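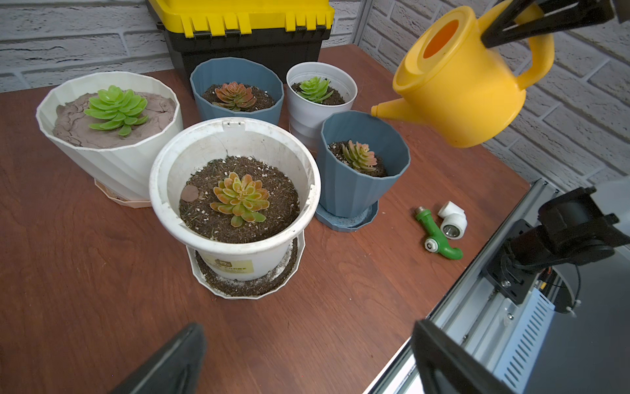
## 5.3 The dropped-can fault

I'd planned to use this section for the pouring results, and they're coming, but first I have to deal with the fault that ate most of our November. Out of 200 pouring trials, 40 ended early with the watering can out of the gripper. We'd seen the odd drop in the pilot at Clenwood and put it down to a sloppy grasp. That was my call, and it was wrong.

The drops had a pattern that I should have spotted much sooner. The arm would pick up the can by its handle, carry it over to the plants, start to tilt, and then the fingers would let go a little. They didn't fly open (that would have been easy to catch!), they just went soft, enough for the handle to slide. Short pours were fine. Long, careful pours, the ones where the operator was trying hardest not to bump a plant, were the ones that failed.

Onni Peltonen was the first to line up the gripper logs with the arm logs, and once he did, the cause was sitting right there. Our gripper driver, Umel, has a watchdog that expects a fresh command every 2000 milliseconds. If nothing new comes in, it assumes the link is dead and drops the holding current to protect the motors. Meanwhile our teleoperation code, to save bandwidth, only sent a gripper command when the value changed. So a person holding the can perfectly steady looked, to Umel, exactly like a person who had gone home. The steadier the hand, the more likely the drop. I still find this a bit painful to write down.

Both pieces of software were doing what their authors meant them to do. I wrote one of them, so I can say that with some feeling. 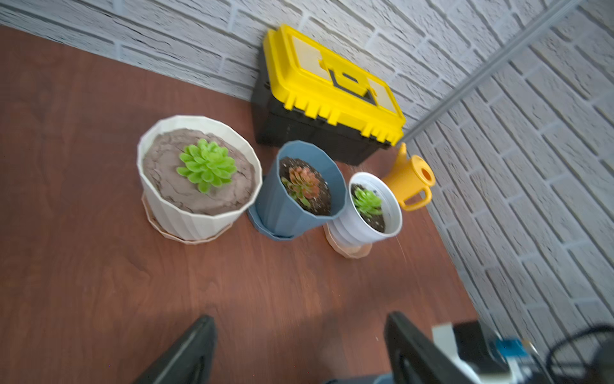
**Figure 7.** Wrist-camera view with the gripper fingers open, three of the potted succulents in front of the toolbox, and the watering can near the wall.

The arm's own cameras didn't help us much in finding the fault. In a view like Figure 7 the fingers are so close to the lens that they blur, and a small loss of grip force doesn't move them enough to notice. You can tell where the can is, which is useful for labeling a trial as failed, but you can't tell how hard anything is being squeezed. Siiri Laitinen went back through the failed trials looking for a visual cue that came ahead of the slip and didn't find one she trusted. We ended up relying on motor current alone.

The fix took 2 changes. The teleoperation code now resends the last gripper command on a timer, even when nothing has changed, and the watchdog now freezes the fingers in place and raises an alarm when the link goes quiet. I argued for making only the first change, on the grounds that it was one line and I was tired. Siiri pointed out that a real link failure would still drop whatever we were holding, and she was right. A can over some succulents is a cheap thing to drop. The group at Culside runs the same driver with heavier tools, and we sent them the logs and the patch on 23rd March.

I haven't thrown the 40 failed trials away. They stay in the released data under their own label, and they're left out of the pouring scores in Section 5.4. Anyone training on the full set should filter them first, or the policy may learn that a long pour ends with letting go. Our first Manninen policy was trained before we had the label, so I don't report its numbers.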